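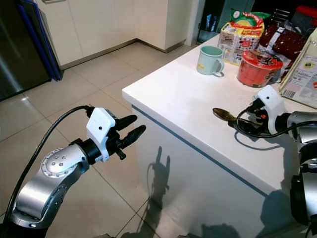 회사 소개 > 걸어온 길 > 콜토 이야기

2025-06-06 | 글 콜토 편집실

안녕하세요, 콜토(Kolto)입니다! 저희는 집에서 밥을 해 먹는 사람들을 위해 된장과 간장, 고추장을 담그고, 장 담그는 법을 함께 배우는 작은 교실을 꾸리고 있습니다. 2008년에 장독 몇 개로 시작했는데 지금은 마당에 장독이 354개나 서 있어요. 아침에 뚜껑을 열러 나가면 한 바퀴 도는 데만 한참이 걸리지만, 직원들이 제일 좋아하는 시간이기도 합니다.

처음에는 된장만 만들었습니다. 콩을 삶고 메주를 빚어 볏짚으로 묶어 매달고, 겨울이 끝날 무렵 소금물에 담갔지요. 첫해 된장은 솔직히 조금 짰습니다. 그래도 그 항아리를 다 비우지 않고 한쪽에 남겨 두었는데, 몇 해가 지나니 색이 짙어지고 맛이 둥글어지더라고요. 지금도 새 직원이 들어오면 그 된장으로 찌개를 끓여 같이 먹습니다. (두부는 크게, 애호박은 나중에 넣는 것이 저희 방식이에요!)

현재 함께 일하는 사람은 모두 41명입니다. 콩을 고르는 사람, 불을 보는 사람, 항아리를 돌보는 사람, 택배 상자를 싸는 사람, 수업을 맡은 사람이 있는데 메주 쑤는 철이 되면 그런 구분이 다 없어집니다. 전화받던 사람도 앞치마를 두르고 나와서 콩을 찧어요. 힘들기는 해도 삶은 콩을 한 숟가락씩 집어 먹는 재미가 있어서 그 며칠을 은근히 기다리는 직원이 많습니다.

교실 이름은 '카바리(Kavari)'입니다. 한 반에 일곱 분씩 모시고, 봄에는 장 가르기, 여름에는 장아찌와 쌈장, 가을에는 고추장, 겨울에는 메주 만들기를 합니다. 칼질이 서툴러도 괜찮고, 항아리가 없는 아파트에 사셔도 괜찮습니다. 유리병과 작은 옹기로 베란다에서 장을 익히는 방법도 알려 드리고 있어요. 수업을 마친 뒤에 "우리 집 간장에 하얀 게 떴어요!" 하고 사진을 보내 주시는 분들이 계신데, 저희는 이런 연락이 참 반갑습니다. 편하게 물어봐 주세요.

콩은 국산 백태만 쓰고, 소금은 간수를 충분히 뺀 천일염을 씁니다. 고춧가루는 해마다 맛이 조금씩 달라서 고추장 맛도 그해그해 다릅니다. 작년 것이 더 칼칼했다거나 올해 것이 더 달다는 이야기를 들으면 다 받아 적어 두었다가 다음 해 배합을 정할 때 꺼내 봅니다. 매년 똑같은 맛을 원하시는 분께는 죄송하지만, 저희는 이 차이가 아직도 신기하고 재미있어요.

7월에는 여름 장아찌반이 새로 열립니다. 오이와 깻잎, 풋고추에 올해는 참외까지 담가 볼 참이에요. 참외 장아찌는 저희끼리 여러 번 만들어 먹다가 너무 맛있어서 수업에 넣었습니다. 절임물은 두 번 끓여 붓고, 집에 가져가실 병은 교실에서 준비합니다.

마당 구경만 하러 오셔도 좋습니다. 햇볕이 좋은 날에는 장독 뚜껑을 열어 두니 장 익는 냄새가 대문 앞까지 나요. 비가 오는 날은 뚜껑을 모두 닫아 두는 대신 안쪽 부엌에서 따뜻한 된장국을 드립니다. 오시기 전날까지 전화나 메일로 알려 주시면 국을 넉넉히 끓여 놓을게요!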